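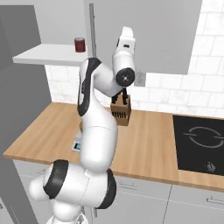 *Knife block in the gripper, over the counter in the simulator.*

I've had Dollovent's kitchen simulator on my desktop since February, mostly because I want to know if an arm can tidy my counter before I spend real money on one. Short answer - not yet, but I'm having a great time finding out!

The knife block chore is my favorite. I ran it 300 times (yes, really, my evenings are like that) and the arm finished 94 of them. Picking the block up is the easy bit. Setting it down square next to the cooktop is where it falls apart, and it'll happily park the thing half on the burner if you let it.

Setup took two hours and the manual skips the part about joint limits, so thank you to Ruoxi Xu on the forum for her notes. The kitchen looks lovely, right down to the tile. I'd like more clutter though - my own counter has mail and crumbs and a wet sponge.

Would I trust it with the dishes? Nope. Four stars as software, two as a housekeeper. I'm trying the drawer chores next.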